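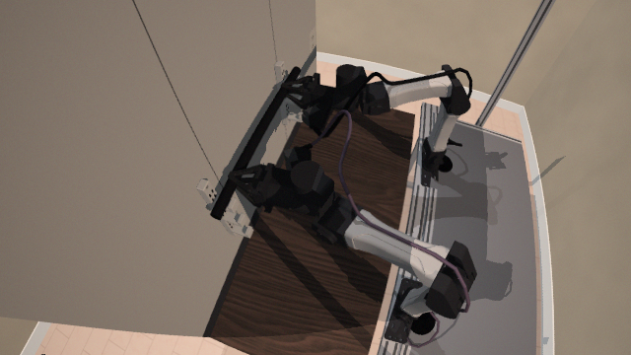 Ticket: pump kicks on and off all night, nothing running
Category: Private wells / pressure systems
Opened: Apr 21, 2023
Status: Solved (mostly, see the end)

Hi all, new to this board but I've been reading it for a couple of evenings straight and my head is full of check valves. We're on a private well outside Kumgate, and the system came with the house. It's a Grotlow submersible pump down the well, 220 volts, then 300 feet of buried line up to the basement, where there's a bladder tank, a Bulon pressure switch, a gauge and a sediment filter. No control box that I can find, so I'm assuming a two-wire pump.

What it does: the switch clicks on, the pump runs for a few seconds, the switch clicks off. Then it does it again a few minutes later with every faucet in the house shut. During a shower it's much worse, on and off and on and off, and the water pulses hot and cold with it. I can hear the clicking from my bed now. I think I could hear it from the road.

What I did before posting: swapped the sediment filter (it was disgusting, but no change), put food coloring in both toilet tanks (no color in the bowls), and went around feeling under sinks like a crazy person. All dry.

Update 1

Thanks for the quick replies! Everybody said tank first, so I did the tank first. Breaker off, opened the drain at the bottom of the tank and let it go into a bucket, then put a tire gauge on the air valve up top. It barely moved the needle. Somebody asked if water came out of the air valve when I pressed it, and no, only air, so I'm hoping the bladder is okay.

The rule I got from you folks is that the air charge should be 2 psi below the pressure where the pump turns on, measured with the tank empty. I didn't know the empty part. The previous owner left a sticky note on the tank with an air pressure written on it, and I bet they checked it with the tank full of water, which tells you nothing. I pumped it up with the little compressor I use for bike tires, and that took forever. My arm did nothing and I was still tired.

Closed the drain, breaker on, let it fill. Big difference! In the shower the pump comes on, runs a good long while and shuts off like a normal appliance. So the pulsing is gone and I'm thrilled about that.
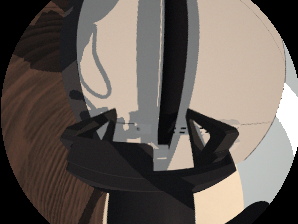

But it still comes on at night. Less often, I'll give it that, since the tank has something in it now. I sat on an upturned bucket in the basement with a flashlight and watched the gauge creep down from shutoff to turn-on with nobody using a drop. It's a slow, steady slide, with no jumps in it.

Update 2

Did the valve test that a few of you wanted. For anyone searching later, it goes like so: let the pump fill the system and shut off, then close the ball valve between the tank and the house. If the gauge holds, your leak is on the house side. If the gauge keeps dropping, it's between the tank and the well, or in the well.

Mine kept dropping. I did it again after supper because I didn't like the answer, and got the same answer.

So now I've got a list of things I don't want it to be:

The check valve at the pump, which means pulling the pump, and I'm not doing that alone.
The pitless adapter, where the line leaves the well casing. There's an o-ring in there that can go bad.
The buried line itself. See above regarding 300 feet of it.
A fitting near the tank, but I've wiped down and dried every joint and there's nothing weeping.

I called a well company, the only one that picked up, and they can come look at it but they're booked out a good while. I don't blame them, it's spring and everyone's digging. I asked if it was safe to keep running and the lady on the phone said the pump would rather not, but it would probably survive. I've been shutting the breaker off at bedtime and filling a 5 gallon bucket for flushing. Not glamorous. The cat thinks the bucket is hers.

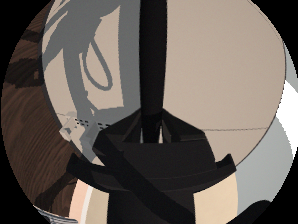

Does shutting the breaker off overnight hurt anything?
It won't harm the pump, and it saves a lot of starts. You'll lose pressure while it's off if there's a leak, so run a cold faucet for a minute in the morning to clear out any air before you use the water heater or the washing machine.

That was the advice I got, anyway, and I've stuck to it. There was a bit of sputtering at the kitchen faucet in the mornings and then it was fine.

I also shined a light down the well casing like somebody suggested. You take the cap off (power off first please, there are wires right there under the cap) and listen for water trickling with the line under pressure. I heard nothing. I stayed there a while with my ear practically in the pipe, and it was quiet down there except for me breathing. So that made the adapter and everything above the water level less likely, though it doesn't clear the check valve.

Update 3

Okay. I feel pretty silly about this one. One of the replies asked, very politely, whether there was anything else teed off the line between the well and the house. I typed out "nope" and then sat there with my finger over the button, because there's a yard hydrant. It's one of those frost-free ones with the lift handle, out by the old chicken run, and we never use it. I'd been mowing around it since we moved in.

Went out with a screwdriver, put the blade against the standpipe and the handle against my ear. Hissing! Very faint, but constant. Push down hard on the handle and the hissing stops. Let go and it starts up again.

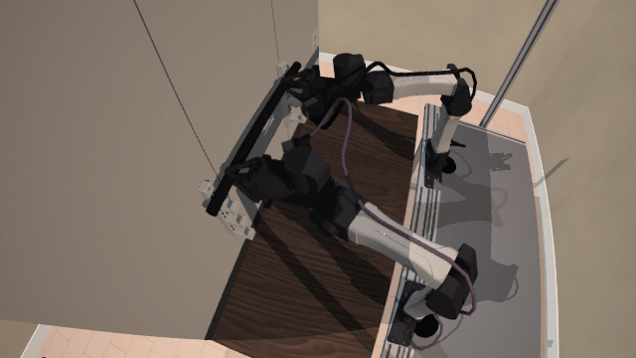 The way those hydrants work, the shutoff is down below the frost line, and when you close it a little drain hole opens so the pipe empties out and can't freeze. If the plunger at the bottom doesn't seat all the way, water goes by it and straight out the drain hole into the gravel. Nothing shows on top. The grass around it is a bit greener, now that I'm looking for it, but it's also where the chickens used to be, so who knows.

I loosened the set screw on the linkage up at the head and adjusted it so the handle closes tighter. That slowed the gauge way down but didn't stop it. So I went into Mackay Hardware with the make of the hydrant written on my hand and they had a plunger kit hanging on the wall. With the breaker off and the line drained you unscrew the head, pull the whole rod up out of the standpipe, and the old plunger comes up on the end of it. Mine had a groove worn in it you could catch a fingernail on, and a bit of grit stuck in the groove. New one threaded right on. The worst part was getting the head loose, which took two wrenches and some words.

Put it all back, breaker on, pumped up, closed the ball valve, sat on the bucket. The gauge held. I went and made a sandwich and came back and it was still holding!

Last update and then I'll mark it solved

No clicking last night. I lay awake waiting for it, which was dumb.

I called the well company and moved my appointment to October instead of canceling, because I'd still like them to look over the pump and the check valve while nothing's broken. The Bulon switch has some pitting on the contacts from all that clicking, so I've got a replacement on the shelf and I'll put it in when the weather's bad and I'm stuck inside. If anyone has a preference on replacing the little nipple underneath it at the same time, I'm listening. Mine looks pretty crusty on the outside and I'm guessing it's worse on the inside.

Also still open: the gauge doesn't go all the way to zero with the tank drained. It sits a hair above it. Do I just buy a new gauge?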